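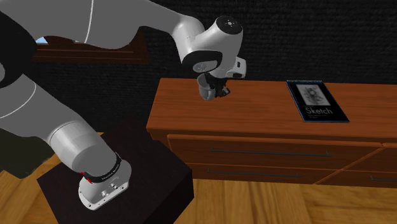
Zunetti is a motion planning package for robot arms, started by Nandi Magagula and Wekesa Nyaga and first released in September. It works out a path for the arm in a simulated room - one with, say, a wooden dresser and a sketchbook lying on top - and checks every link against the furniture along the way. Version 3 comes with 11 sample rooms and more than 906 starting poses, and it reads scene files made in its older cousin, Szekeres.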